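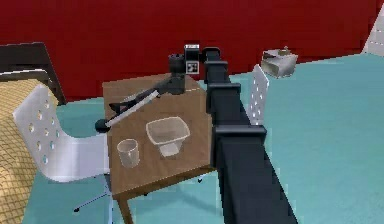 A simulated arm over a table with two see-through containers. Render: Osora

Tahsin Jayasinghe writes the motion planner at Osora, and most of his August went into clear objects.

"The planner is only as good as the map it gets," he said. "With glass, the map has holes."

His fix keeps a margin around any patch where depth readings disagree. He tested it on 1736 simulated rooms. Planning time rose from 14 milliseconds to 36.

"I can live with that," he said. "Heike can't."

Heike Rathjen, who maintains the controller, wants it back under 20. "We're still arguing," she said.

Print | E-mail this page

Home | News | Interviews | Contact

Recent:
Ghorbani updates its grasp library
Five questions for Vustach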